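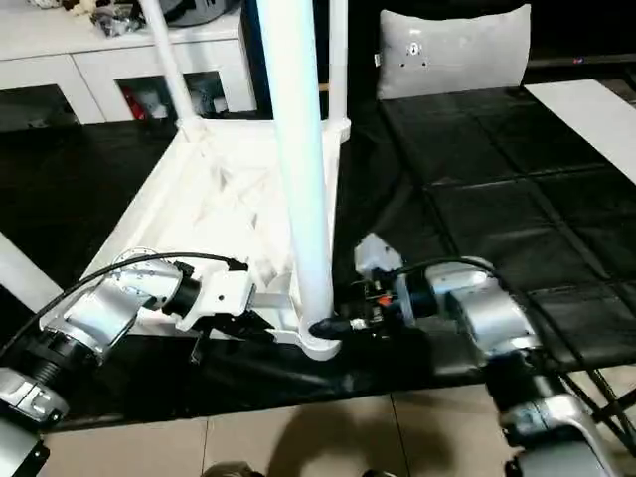

Bullham Allotment Association
Minutes of the November meeting, held in the Wirnodbridge Road hall, 7 p.m.

In the chair: Ansel Boateng
Minutes: Lionel Deschamps

1. Last minutes

Accepted, with one correction. The October minutes say the members "welcomed" the new water charge. Several people present remember it differently. Changed to "were told about."

2. Water

Ansel read out the letter from Skallari, who want to put meters on both standpipes and bill us by the month. The letter says most sites save money this way. It does not say which sites, or how much, or compared with what. Lionel asked whether the saving was worked out for a site that waters by can, as we do, or for one with hoses running all night. The letter doesn't say that either.

Agreed to write back and ask for real bills from two other sites before anyone signs anything. Ansel thinks we will get a brochure. Action: Ansel.

3. Compost delivery

The load that came last month was sold to us as screened. Members on the lower plots have been picking glass and bits of plant label out of it ever since. The supplier's answer is that "screened" covers a range of grades. The minutes should show that this range was not mentioned when we ordered.

A refund was suggested. So was a replacement load, though people were doubtful that a second load from the same heap would be any better. Lionel to ask for the money back and to stop ordering until we hear. Action: Lionel.

4. Slug trial

Six plots tried the wool pellets this season. Three reported fewer slugs, 2 saw no change, and one forgot to put them down. It was also a dry summer, and the plots with no pellets did pretty well too. The chair was not willing to call this a result. The pellets are not cheap, and the meeting voted against a bulk order. Anyone who believes in them can buy their own.

5. Potatoes

A member passed on a tip from a cousin in Salinas that planting by the moon gives a heavier crop. There was some discussion. Lionel asked that it be noted that the cousin grows lettuce.

No action.

6. Gate lock

The combination has been changed again. It was last changed in spring, and by June half the street had it. Please do not write it on the shed door. The proposal for an electronic lock was put off until somebody can explain what happens when the battery goes flat in January with members inside.

7. Any other business

The path by the lower hedge is still under water after rain. The drain put in last year was meant to fix this. Ansel will look at it after the next wet spell, before we pay for more gravel.

Seed order forms to Lionel before the next meeting. Late forms will not be added.

Meeting closed at 8:40 p.m.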